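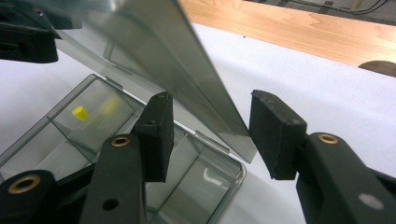

Page last modified: 10 September 2024

4. What people can see through smoky plastic

Figure 2. Thin sheet of smoky gray plastic, at a slant. The white surface and parts of a compartmented storage box show through it in muted gray. Note the brighter line along the long edge.

I went into the Findbridge project thinking I would write mostly about labels. Labels were in the grant text, labels were in my notes from the pilot, and I had bought a label printer with my own money. Then we started visiting homes in Jernora and people kept talking to me about plastic – what color it was, whether you could see through it, whether they liked being able to see through it. So the labels got pushed to Section 5 and the plastic got a section of its own.

Let me say what I mean by smoky plastic first, as I use the word loosely in the rest of the paper. I mean any gray-tinted sheet, lid, drawer front or divider that lets you see what is behind it but takes the color down. Figure 2 shows the sort of effect I have in mind. You can tell there is a box with compartments on the other side, and you can tell the surface under it is pale, but everything has gone toward gray. The sheet has a slight gloss to it too, and that matters more than I expected (see 4.2).

4.1 Color goes before shape

We visited 21 homes, all of them with at least one compartmented box in regular use. Sewing things were the most common contents, then hardware, then beads and fishing tackle. In each home I asked the person who used the box most to find things in it, first with a clear cover over it and then with a smoky one, all at their own table and under whatever light they usually had on. The smoky covers were Takereo sheets trimmed to size in my kitchen, which explains some of the uneven corners our participants were kind enough to overlook.

Shape held up very well. People picked out wing nuts, hooks and eyes, cup hooks, safety pins and split rings through the gray sheet with hardly a pause. Color did not hold up. Navy thread and black thread became the same thing. So did brass screws and the yellowish zinc ones, and one woman who had sorted her embroidery floss beautifully by shade told me the whole drawer now looked like "a bag of moss." I have used that phrase in every talk since.

What interested me was that people didn't seem to blame the plastic when they got a color wrong. They blamed their eyes, or the lamp, or whoever had last put the floss away. Only when I swapped the clear cover back on did a few of them laugh and look at the gray one again. I don't want to make too much of this, but I suspect a lot of small household annoyance with storage gets charged to the wrong account in just this way.

4.2 Shine, edges and tilting

A flat cover lying on a box catches the ceiling light. Everybody knows this, and everybody has a fix for it, and the fix is to tip the cover up a bit and look under or through it at an angle. With the clear covers, people mostly left things lying flat and moved their head. With the smoky ones they reached for the cover itself and tilted it, often before they had really tried looking.

I asked about that afterward. The answers were a bit all over the place (one man said he tilted it because it "looked like sunglasses"), but several people told me they were looking at the edge. The cut edge of a tinted sheet tends to catch the light and come out brighter than the flat part, and once you have that bright line you know where the sheet stops and the box starts. With a clear sheet lying on a white table you can lose the edge altogether. I lost one myself in August, on my own desk, and found it under my elbow.

So there is a small point in favor of gray here. It dims the contents, but you can always find the cover. People with poor close-up sight brought this up without being asked, and I have passed it on to the group working on the kitchen drawers.

4.3 Liking the gray anyway

Here is where I have to be careful, as my own taste gets in the way. I like clear plastic. I want to see everything I own, all the time. A fair share of our participants wanted the opposite, and they were very firm about it! They had boxes out on open shelves, in living rooms, next to the television, and they didn't want to look at almost 200 tiny colored things every evening. Gray was a good deal for them. It quieted the shelf down and they could still tell the button box from the screw box.

One household kept a Nông sewing tray on the dining table all week and had put a tinted lid on it for exactly this purpose. They knew where every needle packet lived, so color loss cost them nothing. In the next street a family had the same kind of setup for craft beads, shared between three children, and it drove them up the wall. They had gone back to leaving the lid off, and then of course the beads were all over the floor.

I think the difference comes down to who filled the box. If you sorted it yourself, you are checking a memory when you look through the lid, and a gray, washed-out view is plenty. If somebody else sorted it, you are reading it fresh and you want every bit of color you can get. Our numbers are too small to lean on for this, and the visits were short (15 minutes of finding tasks, then talk until the coffee ran out), but it fits what people said.

4.4 A few limits

The pale tables helped us. Most of the homes had a light tabletop or a cloth on it, and a pale surface under a tinted sheet gives you contrast that a dark walnut table wouldn't. I only had one dark table in the whole set and I didn't think to bring a white mat along, so I can't say how much difference it would have made.

We also used a single tint. Smoky plastic comes in everything from barely gray to nearly black, and I would expect the dark end to swallow shapes as well as colors. And our sheets were new. Covers that have been in a drawer with scissors for a few years pick up scratches, and scratches on a glossy gray surface are very easy to see. Two participants showed me old lids they had stopped using for that reason alone. The next section picks up with the labels, where those scratched lids come back in, mostly because people had stuck paper over them.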